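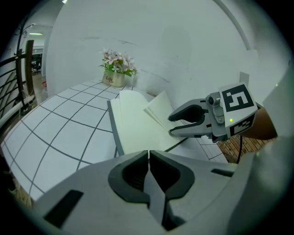
Printable party favors, part two

My niece Ginette Lachance turned ten in October, and because I once made place cards for a baby shower, I'm the family's stationery department. The theme this year was "detective." I bought a template from a little shop called Skendevell, the kind where you type in the kid's name and the file lands in your inbox before you've put your card away.

The set had 56 pages. I needed four of them: the water bottle labels, the favor bag toppers, the invitation and a thank-you tag. The other 52 were mostly the same magnifying glass in different shades of teal.

Typing in the name went fine. Changing the font did not. The template lets you edit the text but not the size of the text, so "Ginette Lachance, Private Investigator" ran straight off the label and stopped at "Private Inv." I printed one to see if I could live with it. I couldn't, so she became "Inspector Ginette," and she has since asked to be called that at dinner.

Then the paper. The instructions said "cardstock or similar," so I went to MacPherson in Gredham, where they keep the paper behind the counter like cold medicine. Nives Lo Presti sold me a pack of 254 gsm in matte white and warned me my printer wouldn't like it. My printer ate three sheets and made a noise I'd only heard before from a dishwasher.

A few notes if you bought the same set:

Print at 100 percent. "Fit to page" shrinks the bottle labels just enough that the ends don't meet.

Use ordinary paper for the bottles and save the heavy stuff for the bag toppers. Thick labels spring back open, usually during cake.

Score the fold line before you fold. I used a dead ballpoint and a ruler.

Double-sided tape, please. I tried a glue stick the first time and spent the evening pressing bottles against my sweater.

The template also came with a free trial of Flindero, an app that promised up to 400 matching fonts. I scrolled for a while – they're all called something like Honey Biscuit – and went back to the one I had.

Eleven of the twelve labels made it through the party. The last one is stuck to the underside of my sister's patio table, and I'm leaving it for her to find in the spring.

Next up is my father's retirement lunch. He has asked for "nothing printed," so I've already started on the napkin rings.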